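Ticket 400 – Break room dishwasher stops mid-cycle, shows E25
Opened by: Saron Gudeta
Assigned to: Getachew Admasu
Priority: Low (requester has changed this to Urgent twice)

Saron Gudeta: The Vomex quit again with 10 minutes left on the clock. Door locked, E25 on the display, my lunch container held hostage inside.

Getachew Admasu: Manual says E25 is a drain fault. Please hold Start for 10 seconds, then clean the filter. The filter is the round thing at the bottom that everyone assumes someone else cleans.

Saron Gudeta: Door opened after the reset. Filter had a fruit sticker and half a zip tie in it. Ran the short program and got E25 again. Washing cups by hand until further notice.

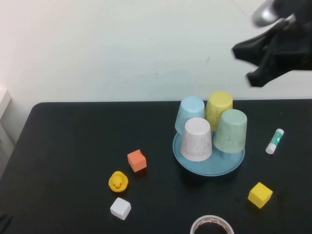
Cups upside down, blue plate.

Getachew Admasu: Noted. Pulled the kickboard and found the drain hose bent flat behind the cabinet – somebody pushed the machine back with real conviction. Straightened it and clipped it up high. Short program finished, no code.

Liya Hailu: Can we also fix the beep?

Getachew Admasu: The beep is a feature. Separate ticket, please.

Saron Gudeta: Full cycle done, 119 minutes, no E25. Lunch container is a different shape now. Okay to close.

Status: Resolved
Reopened by: Liya Hailu (beep)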